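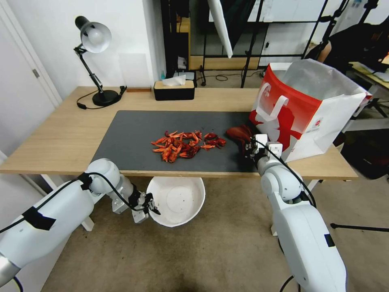

Against the matching dinner set
Jul 8, 2024

When I moved into my first own flat in Reltside, I had two plates, one soup bowl with a chip, and a very strong opinion that a grown person must own a dinner set. I saved money for it all autumn. In December I bought thirty pieces in one box, all white with a thin grey line, from a shop that was closing down. I carried it home on the bus on my knees and I was proud like a person who has bought a car.

I want to argue now that this was a mistake, and that most of us who live in small homes should stop buying the dinner set. I know it is a small subject. But people spend a lot of money and a lot of cupboard on this small subject, so perhaps it deserves one page.

The first problem is that a set is made for an imaginary table. Somebody has decided that you will have six guests, that every guest will eat soup, then a main dish, then something sweet, and that at the end they will all drink coffee from a cup with a saucer. I have lived in my flat for many years and I have never served this meal. My friends come in threes or in fives. They eat from deep plates, almost always, because I cook things with sauce. The saucers I have used under plant pots, and one for the keys.

The second problem is the breaking. A set is complete only on the day you buy it. After the first accident it becomes an incomplete set, and you start to feel this in a strange way, as if a tooth is missing. You look for the same plate and the factory has changed the colour of the line. My neighbour Lilibeth Castillo spent one whole winter searching for two side plates, in second-hand shops and on the internet, and in the end she paid for the two more than she had paid for the other ten. When they came, the white was different. She put them at the bottom of the pile, and there they still are.

I do not laugh at her. I did the same with a sugar bowl.

What changed my mind was a dinner at the house of Lefteris Kokkinos, who was at that time my colleague and who cooks much better than me. He lived above the bakery in Nesby with a folding table and a long bench. That evening each of us had a different plate. Mine was dark green and heavy, the person next to me had one with faded roses, and there was a big oval thing in the middle, brown, from his grandmother, with the potatoes on it. The glasses were also not related to each other. I remember that I picked up my plate to look under it, which my mother taught me never to do, and then everybody was picking up theirs and asking where it came from. He had a story for some of them and for others he had nothing, he only liked them.

I went home and looked at my thirty pieces, which were by then twenty-something, and there was not one of them that I could say anything about.

Of course there are arguments on the other side, and I try to be fair. The first is order. Plates of the same size stand well in a pile, and a mixed pile leans and makes noise. This is true. My answer is to choose by size and to be free with everything else. I measure the plates before I buy, with a tape from my sewing box, and I take only those which sit inside the others. It sounds a little mad in the shop but the cupboard is quiet.

The second argument is price. People say that a box is cheaper than single plates, and if you count it by the piece it can be so. The dinner sets from Minano, for example, were 90 in the last sale and this is not much for such a quantity. But you should divide by the pieces you really use. If half of the box sleeps on the high shelf, then you have paid double for the other half, and you are also giving it a shelf. In a small kitchen the shelf is maybe worth more than the plates.

The third argument is the one I respect the most. Some people find a matching table restful. They work all day in noise and disorder and in the evening they want to sit down in front of something calm, where every circle is like the next. I understand this very well, and for such a person I would say: buy the same plate, but buy it singly, from a maker who sells it singly and has done so for a long time. Meireles, the small pottery shop behind our market, does it this way. You can take one plate, or four, and come again next year. Nobody there asked me if I wanted the saucers.

What I am really against, I think, is the idea that a table must look finished before you are allowed to invite someone to it. I know several people who wait. They will have guests when they have the proper chairs, when they have the proper glasses, when the tablecloth is ironed. I have seen table settings in magazines which cost 1000 and more before any food is on them, and I believe these pictures have stopped many good dinners. The guest does not come to inspect your plates. If the food is warm and there is enough bread, he will forgive you a jam jar.

I did not throw away my set, this would be a waste. I kept the six deep plates, which I still like, and gave the rest to the daughter of a friend who was starting at the university. She was very happy and said that now she had a real set. I said nothing. Maybe I should have told her what I tell you here, but she was carrying the box so carefully, and besides she had nothing else to eat from.

Since then I have bought seven plates, slowly – a blue one, two that are nearly yellow, and others. The green one I asked Lefteris to sell me and he refused. Last month I found one similar at the Nesby flea market, a bit lighter and with a scratch across the middle. I use it mostly for tomatoes.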